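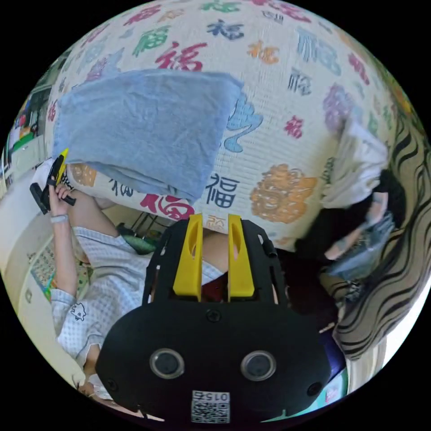

4.2 Bedding in shared sleeping rooms

We turn now to the things people keep on and around their beds, which took up far more of our field notes than we had planned for. Across the 50 rooms we visited in Arthorpe and Sikham, we logged 3,672 household textiles, and 1,242 of them were found on a bed at the time of the visit. Sheets and pillowcases made up the bulk of these, as one would expect, but blankets are where people had the most to say, and we were glad to let them talk.

Figure 4. A cream-colored blanket printed all over with the character 福 (good fortune) in many colors and styles of writing, with a folded light blue towel resting on it.

Blankets of the sort in Figure 4 came up again and again in our conversations. The printed character is a wish for good fortune, and several residents told us they had been given such a blanket at New Year by a parent or an aunt and had gone on using it well into April, long after the other decorations had been put away. Some were quite particular about which way up the characters should lie – toward the sleeper, in most cases – while others laughed at the question and said they pulled it up however it landed.

Towels deserve a word too. We had started out by treating them as bathroom items, following the Dobre checklist, and we soon had to give that up. In the rooms we visited, 199 towels were recorded on beds, some spread over a pillow, some folded and left on top of the covers. Residents spoke of them as part of the bedding, washed on the same day as the sheets and kept apart from the towel used for the face. We have therefore counted them with the bedding in all the tables that follow, and readers comparing our totals with the earlier Ruma survey should keep this in mind.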